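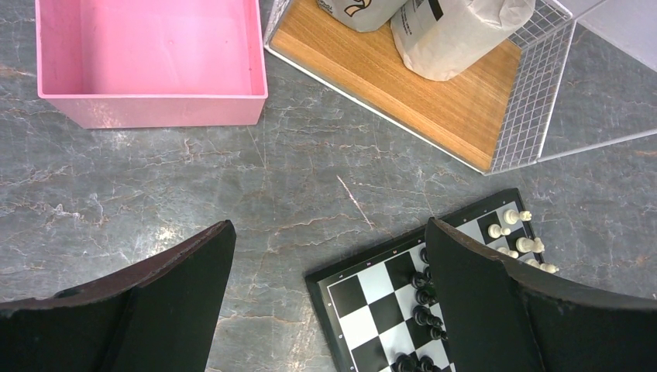
A pink plastic bin, a wire basket and a chessboard on a stone-patterned surface.

Grostero library to lend board games starting in February

GROSTERO – Library cardholders will be able to borrow chess sets, card games and puzzles under a lending program that begins in February at the Seron Street branch.

The collection opens with 42 titles. Most are family games that take less than an hour to play, but the list also has strategy games for adults and several sets for children under six. Games can be kept for three weeks and renewed once, unless another borrower has placed a hold.

Each household may have two games out at a time. There is no charge to borrow and no daily late fee. A borrower who keeps a game more than 30 days past its due date will be billed for a replacement.

The library asked residents last fall what they wanted to see added to its shelves besides books and movies. It received 1,515 responses. Board games came in first, ahead of hand tools and baking pans. Chess was the most requested single game.
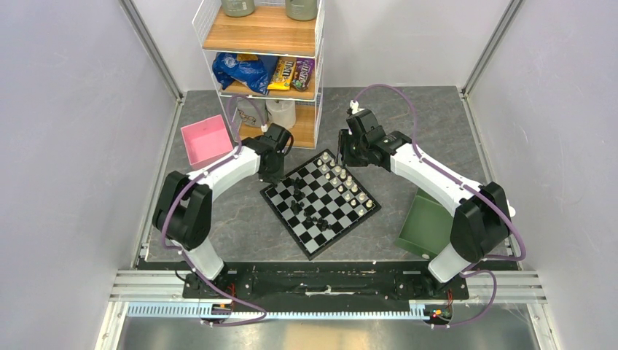 A black-and-white chessboard set diagonally on the table, with white pieces on it.

Startup costs came to $800, paid from the proceeds of the library's used book sale. Fuker Hardware donated storage bins and labels, and the Yüksel Bakery on Mill Road gave a box of games from its former play corner.

Staff will check each game when it comes back. A card inside the lid lists the contents, and borrowers are asked to go through it before returning the game to the front desk. Games cannot go in the outdoor book drop. A single missing pawn or die will not result in a charge, the library said, and spare parts will be kept at the desk.

The Seron Street branch will also hold an open chess night twice a month in its meeting room, from 6:30 p.m. until closing. Beginners are welcome and sets will be provided. Children under 10 must come with an adult.

The Mill Road branch will not stock games at first, but its patrons can place holds through the catalog and pick up their games there. Delivery between the two branches takes up to three days. 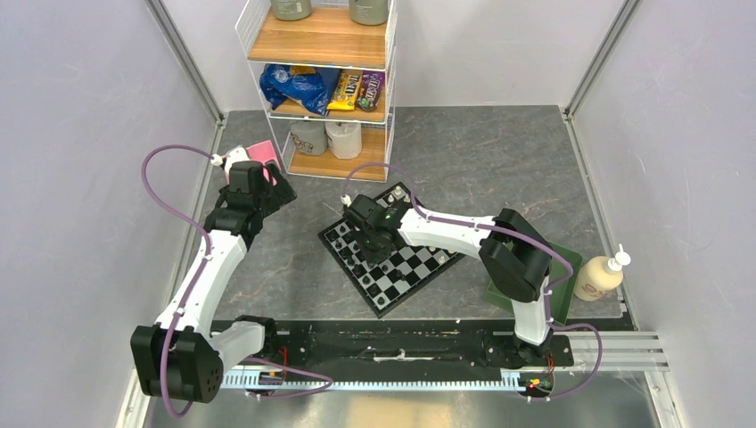
How to donate a game

Games in good condition, with all pieces and printed rules, can be left at the front desk of either branch during open hours. The library cannot accept electronic games or jigsaw puzzles with missing pieces. Games it does not need will go into the spring book sale.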